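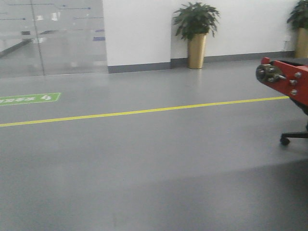
Wrist camera only, or wrist plus fixed view, for grasping upright tools?

Posted by clerkport_lab in January – 2 comments

I am reproducing the Jerneo grasping result on pistol-grip tools. The method trains one policy on 500 demonstrations with both camera views, then drops the fixed view at test time. My policy reaches the object but closes too early. Has anyone had the wrist-only variant working?
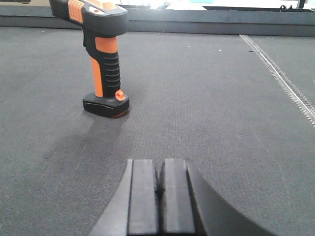
Wrist view, gripper well short of the scanner, scanner upright on its base.

Reiko Oshima
Check how you drop the view. If you blank the fixed image only at test time, the policy has never met a blank input. Mask it at random during training, per episode – per frame gave us jittery closing. We also needed 600 demonstrations, with the extra ones all starting off to one side of the grip. Early closing went away after 2000 further training steps. Log the finger gap as an input as well if you don't already.

dindville_t
just use both cameras? worked for me with 10 demos, different gripper though

3 shares

Related
Imai calibration drifts between sessions
Choosing a finger pad for ribbed handles
Masking camera inputs: per frame or per episode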